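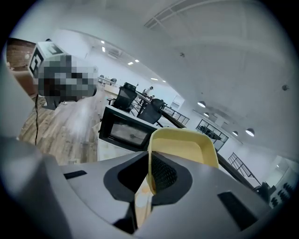

Section 6. Running the Visitor Demonstration

This section covers the microwave demonstration with the hand-held gripper, as given on open days at the Ichikawa office. For the arm demonstration, see Section 7. Charging and storage are in Section 3.

One session lasts 30 minutes, including questions. Two staff members are needed: a demonstrator, who handles the gripper and talks, and a second person, who watches the recording screen and the visitors.

6.1 Before visitors arrive

1. Place the microwave on the white countertop with the door facing the demonstrator's standing position. Leave 700 mm of clear floor in front of the counter.

2. Unplug the microwave. It stays unplugged for the whole demonstration.

3. Stand the marker box next to the microwave with the printed square facing the demonstrator. Check that no cup, cable or sleeve will cross in front of it.

4. Route any cable that hangs off the counter toward the wall side. Tape it down if it touches the floor where people will stand.

5. Push the office chairs in. Anyone working at the desks during the session should be told the start time the day before.

6. Turn on the ceiling lights and the pendant lamps over the stair side. Leave them on until the session ends. A change in lighting partway through a take means starting the take again.

Note: Visitors wait on the floor side of the counter. The railing is not a place to lean, and bags should not be hung on it.

6.2 Checking the gripper

1. Look at the mesh pad on the inner face of each yellow finger. If an edge has lifted, change the finger. Spares are in the drawer marked Arau.

2. Squeeze and release the trigger five times. The fingers should open fully each time without sticking.

3. Wipe the lens with the dry cloth only.

4. Start the Gistadis recorder and wait for the status line to read READY. If it reads 509, the recorder has found the gripper but not the marker. Turn the box a little toward the camera and press Retry. If the message comes back, restart the recorder once before calling Abbas Bahrami.

CAUTION: Keep fingers, hair and lanyards away from the opening in the housing where the gripper fingers move. Ask visitors to take lanyards off before they hold the tool.

6.3 Giving the demonstration

1. Introduce yourself and tell visitors that the camera on the gripper will be recording. Anyone who does not want to appear can stand behind the demonstrator.

2. Hold the gripper at chest height, facing the marker, and stay still for a count of three.

3. Press Record. Move toward the microwave at a slow walking pace.

4. Open the door by its edge, place the empty bowl inside, and close the door. Use the gripper for all of it. Your other hand stays at your side.

5. Step back to the start position, face the marker again, and press Stop.

6. Play the take on the large screen. Faces in a replay may be covered only after processing, so do not send raw takes to visitors who ask for a copy. Give them the address of Mio Amano, who handles those requests.

7. Let visitors try. One person at a time, two takes each. Children under 12 hold the gripper together with the demonstrator.

Note: Most people move too fast on the first take and lose tracking at the door. Let them finish, show them the replay, and ask for half the speed on the second.

Note: The most common question is whether the robot is watching live. It is not. The takes are stored, sorted, and used later for training. For questions about data use beyond this, hand over the Nomudell leaflet.

CAUTION: If a visitor drops the gripper, stop the session. Repeat all of 6.2 before anyone uses it again, even if it looks fine.

6.4 After the session

1. Label the takes with the session letter and the demonstrator's initials. Visitor takes get a V at the end.

2. Delete any take that a visitor has asked you to remove, and write it in the log.

3. Return the gripper to its case with the fingers open.

4. Plug the microwave back in. It is used at lunch.

6.5 Changes in this revision

The March open day brought in 147 visitors and the waiting line reached the stairs. Sessions are now booked by time slot at the front desk. The mug has been replaced with a bowl. Step 6 of 6.3 was rewritten by Chiamaka Tamuno. The lanyard caution is new.

Revised September 18, 2025. Checked by Toshio Hoshino. Corrections to Rin Mizuno.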